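notes, week 9. bimanual grasping of big thin parts, read before lab

Last time: single arm, rigid block, one contact patch. Easy. Today two arms on one part and everything gets coupled. Reading is the Ichikawa & Wi chapter, skip the proofs, do look at the appendix on slip.

**Setup (Flivness cell)**

- two arms, both grippers have flexible fingers, so contact is NOT a point, it's a smeared out patch
- parts = molded black plastic covers, curved, raised rim, small tab
- parts start on the table, robot lifts one with both hands, holds it up, turns it so the inner face looks back at the robot
- policy learned from teleop demos, 489 of them after throwing out the bad ones
- observations: head camera + joint positions. No force sensing in the baseline!! remember this for later

Why two hands? Cover is long, and it flexes. One gripper on one end, the other end droops and the pose estimate goes bad. Two grippers fix the droop but now you have a closed chain: arm, part, arm. Any disagreement between the arms turns into internal force. Squeeze, stretch or twist. Camera can't see most of it. 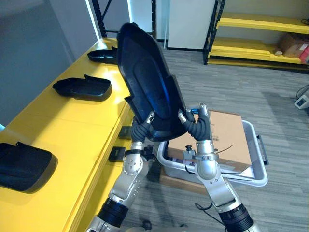 So what does Nam's method do about the internal force. Split the action in two:

1. **object motion**: where should the part go (6 numbers)
2. **relative motion**: how should the hands move with respect to each other (6 more)

Policy predicts both. During the carry phase the relative part is pulled toward zero with a penalty, weight lambda. During approach and release lambda = 0, hands are free. The phase switch is learned too, from gripper opening. Crude but ok.

Compare with the baseline, which predicts each arm seperately. Small errors on the left don't know about small errors on the right, they add up, fingers creep along the rim.

**Results** (Irkitz test set, 42 trials per method)

| method | drops |
|---|---|
| separate arms | 13 |
| split action, no penalty | 9 |
| split action + penalty | 4 |

Most of the gain from row 1 to row 2 is just the change of coordinates. People skip over this. Same network, same data, different labels.

Caveats, will be on the problem set:

- a drop is a coarse measure. Part can creep a lot in the fingers and still count as fine
- lambda too big = hands lock up, robot can't correct a bad first grasp. Thepsuriya saw this with the longer covers
- flexible fingers hide errors. With hard fingers I'd expect row 1 to be much worse, not tested tho

**To do before lab**

- write the relative pose of the right hand in the left hand's frame. Check the sign of the rotation
- where on the rim would you grab for least droop? sketch, no need for FEM
- Jong-dae Ji has the Fornel logs, ask him for the password, don't re-downlaod the whole thing

Next: adding wrist force, and when it makes things worse.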